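The Long Way Around a Shirt

Two months with the Paludden, a hand-held gripper kit that wants to learn your chores

By Fotini Sfakianakis

The first evening I had the Paludden in the house, I used it to pick up a sock, and I was so pleased with myself that I put the sock down and picked it up again. My mother-in-law, who was shelling peas at the other end of the kitchen, asked whether the machine did this by itself. I told her no, I was doing it. She thought this over for a while and went back to her peas, and I have to admit that her question stayed with me for most of the winter.

The Paludden is a two-fingered gripper that you carry around in your own hand. There is a trigger under the handle, a camera looking out over the fingers, and a small pack on your belt that keeps the recordings until you plug in for the night. You go about some household job, folding or stacking or wiping, with the gripper doing the part your fingers would normally do. The recordings go to Sokent, the company behind the kit, which sorts them, throws out the bad ones, and sends back a trained skill that can be loaded onto a robot arm. You can buy the arm from Sokent too, or rent it, or (this is the option I took) visit one that belongs to somebody else.

That somebody else is Lambrakis, a family laundry with a steamy front window and a back room where a pair of arms has been folding hotel napkins since last fall. Achilleas Vlachopoulos runs the back room. He is a patient man with enormous forearms, and he had offered to let me try out whatever I managed to teach the thing, so long as I came before the lunch deliveries.

"Bring me something hard," he told me on the phone. "Napkins we have."

So I settled on shirts, and blouses, and the pajama tops my children leave in the hallway. Anything with sleeves, really. A towel has the decency to be a rectangle. A shirt is five or six shapes sewn together, and each one goes its own way the moment you lift a corner.

What comes in the box

The starter kit arrives in a gray case with a handle, and there is more in it than I had expected: the gripper, the belt pack, a charger, two spare sets of finger pads, a printed card for calibrating, and a booklet that has been translated with great kindness and not much luck. ("Hold the cloth as you are held.") Setup took me the better part of an afternoon, though I stopped for coffee and a long phone call with my sister, so a more disciplined person could do it faster. The calibration is the fussy part. You move the gripper slowly past the card until the pack beeps, and if the sun is coming in low it may not beep at all, and then you pull the curtains and start over.

Once that's done, the daily routine is simple enough. Press the button, wait for the tone, do the job, press again. Sokent asks for at least 60 good recordings before it will train a skill, and it recommends that you do no more than 11 in one sitting. I ignored this the first week and paid for it in my wrist. The gripper isn't terribly heavy, but it sits out in front of your hand, like a full saucepan, and by the end of a long session I was holding my elbow up with the other arm.

The folding itself

I had assumed I knew how I folded a shirt. I have been doing it for most of my life, usually with the radio on. With two rigid fingers in place of my own I had to think about all of it: where to pinch, how high to lift, when to let the fabric drop. My real hands do a hundred little smoothing motions that I'd never noticed, and the Paludden can do perhaps a quarter of them. You learn to drag the cloth along the table and let the friction flatten it for you. You learn to pinch just inside the seam, where there's something to hold. Thin cotton is lovely. Fleece is hopeless, or it was for me.

I set up in the living room in the end, at the table facing the television, where the light stays even through the afternoon. The kitchen counter was too shiny and too busy.
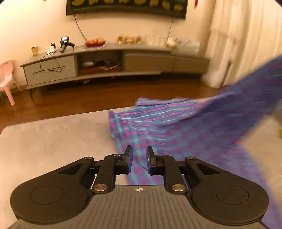

Checks and stripes: a plaid garment on the move across the tabletop.

Checked fabric, by the way, became my favorite thing to practice on. The lines show you right away when a fold has gone crooked, and I got into the habit of chasing the squares until they ran parallel with the table edge. I don't know that the robot cares about this. I came to care about it very much!

Back at the laundry

The finished skill came back from Sokent after 7 days, and I drove it over to Lambrakis feeling like a parent on recital night. Achilleas loaded it, laid out one of my husband's shirts, and stood back with his arms crossed. The arm lifted a sleeve, hesitated in a way I recognized with some embarrassment as my own, and brought it across. The second sleeve went over too. Then it folded the body up from the hem, a little off center, and gave the whole thing a small pat that I had no memory of teaching it.

It took 90 seconds. Achilleas can do a shirt in the time it takes to say so. He was gracious about it, though, and he asked to see the pat again.

We tried more shirts after that, some with better luck than others. Collars gave it trouble, and a blouse with slippery sleeves ended up in a sort of nest. Sokent says a software update called Ultholm is coming in March and should help with slick fabrics, and I've asked to keep the kit long enough to find out.

Who should get one

If you want folded laundry, please fold your laundry. If you run a small shop with one dull job that repeats all day, the Paludden deserves a serious look, especially if you have a patient employee who doesn't mind doing that job a little more slowly for a few weeks. And if you're just curious, as I was, I'd suggest the rental. It comes with the same gripper and the same booklet, and you can send it back when your wrist has had enough.

Mine is still on the hall shelf, charging. There's a stack of pillowcases next to it that I've been meaning to get to.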